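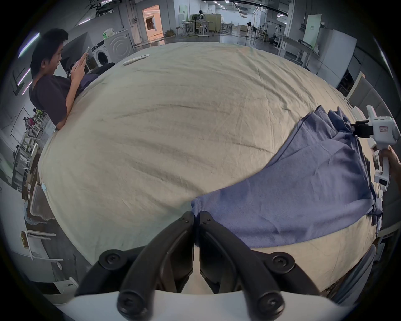
How does a robot learn to fold a blanket?

In the town of Iller there is a laundry called Loltetti. It washes sheets and blankets for hotels, and 34 people work there. For many years every piece was folded by hand. Now the laundry is getting its first folding robot, and its name is Fiadzo.

A robot does not know what a blanket is. Cloth is hard for it, because cloth changes its shape each time you touch it. So people must show the robot first. They hold a tool with two fingers, like the robot will have, and they pinch the cloth with it and pull. A small camera on the tool records every move. For a big cloth you can use two tools, one at each end.

One time is not enough! The workers at Loltetti have shown 1771 folds, and Fiadzo still makes mistakes with thin cloth.

What changes for the people? Some of them were afraid to lose their jobs. The laundry promised that all could stay, but the work is different now. Before, a folder stood at the table all morning and had sore shoulders in the evening. Now 23 workers take turns as teachers of the robot. They also check the finished piles and fold again what is crooked.

Not everybody likes it. Some miss the talking at the long table — with a robot you can't chat about your weekend.

Try it at home: fold a towel with only two fingers of each hand. How many tries do you need?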